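Chapter 6
Getting the Signal to the Last House: Masts, Copper, Fibre and Who Pays

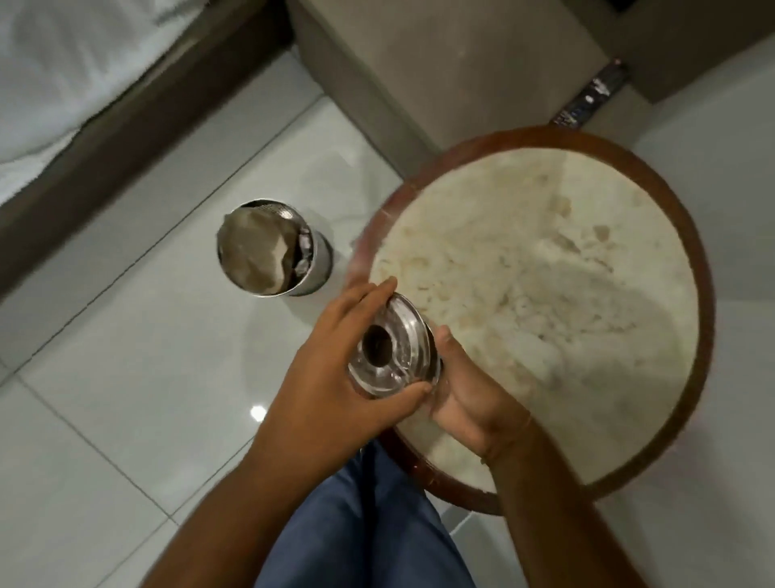 Eun-ji Pyo reckons this chapter ought to come before the one on pricing, as you can't say what a line should cost until you know what sort of line it is. Fair point. Teach it in that order if you like, nothing in Chapter 5 depends on it.

What you need first: the difference between a backbone and an access network (Chapter 2), and what bandwidth means (Chapter 3). If either is hazy go back now. Ten minutes.

6.1 The last mile

The long-distance part of a network is the cheap part. Sounds wrong. But one fat cable between two cities is shared by everybody at both ends, so the cost per customer is tiny. The dear bit is the last stretch, from the exchange or cabinet to the front door. Called the last mile, even when it is five miles or fifty yards. Engineers also say "local loop", mostly when they mean copper.

Why so dear? Digging. Most of the money in a new fibre network goes on trenches, ducts, poles, permissions and people in hard hats. The glass itself costs very little. A trench past 60 houses costs much the same as a trench past six, if the road's the same length. So density decides nearly everything — how many homes per mile of route. Keep hold of that, it comes back in every section.

6.2 A case: Nanthorpe

Nanthorpe is a village of 200 homes in a valley, with outlying farms. We'll use it right through the chapter. In April the district put out a call for anyone willing to build there. Two firms answered.

Stuvel offered fibre to every home in the village proper. Farms left out. It wanted a grant of 600 pounds a home and a promise that no second network would get public money for the life of the contract.

Vistberg offered fixed wireless. One mast on the hill, a small dish on each house, farms included. Smaller grant, slower service, and speeds which drop in the evening when everyone is on at once. Customers share the mast's capacity, see 6.5.

Neither is the right answer. Students always want one of them to be. At the public meeting Inmaculada Calvo told the room that her farm had waited long enough and she would take a slow line this winter over a fast one she'd never be offered. Somebody at the back asked what happens to the mast when the trees grow. Both of those are proper engineering questions, and we get to them in 6.4 and 6.6.

The minutes of the meeting are dated Thursday, September 17, 2020, and are printed in full at the back of the book. Read them before the seminar. All of them, including the dull part on wayleaves.

6.3 Four ways to reach a house

Copper pair. The old telephone line. Already there, that's its whole appeal. Speed falls off with distance, and quickly. A house next to the cabinet does well, a house at the end of the lane gets the dregs. Upload always worse than download on the usual kinds of service.

Fibre to the cabinet. Glass as far as the green box, copper for the rest. Cheaper than going all the way as nobody's garden gets dug up. Same distance problem, only shorter.

Fibre to the home. Glass the whole way. Distance hardly matters at village scale. Costs a lot to put in, not much to run, and can be made faster later by changing the kit at each end and leaving the cable be.

Fixed wireless. Radio from a mast to a dish or box on the wall. Quick to build. Needs a clear path, or near enough, and needs spectrum, which somebody has to licence or share. Don't mix this up with mobile. The radio gear may be much the same but the receiver stays put, so the aerial can be bigger and properly pointed.

Satellite is left for Chapter 9. Delay on the older high-orbit systems is a topic on it's own.

6.4 Take-up

A network passes homes. It connects only some of them. The share that sign up is the take-up rate, and a business plan lives or dies by it.

Back to Nanthorpe. 200 homes passed. If 20 take the service, that is a take-up of one in ten, and those 20 bills have to carry the cost of a network built for all. If 60 take it, three in ten, the same cost is spread over three times the bills. The trenches cost the same either way. This is why firms knock on doors before they dig and why so many ask for a number of signed pledges first.

Note the grant. At 600 pounds for each home passed, Stuvel gets its money whether or not the home ever connects. Pay per home connected and the risk moves to the firm. Small change in the wording, big change in who loses sleep. The Ham scheme, Chapter 11, was done the second way and we compare the two there.

Before going on

Write down, in a line or two each, what you'd want to know about Nanthorpe which the case hasn't told you. Height of the hill. Age of the poles. Who owns the ducts, if there are any. Keep the list by you, you'll be adding to it in 6.5, where we work out how much capacity one mast can share out on a wet Sunday evening.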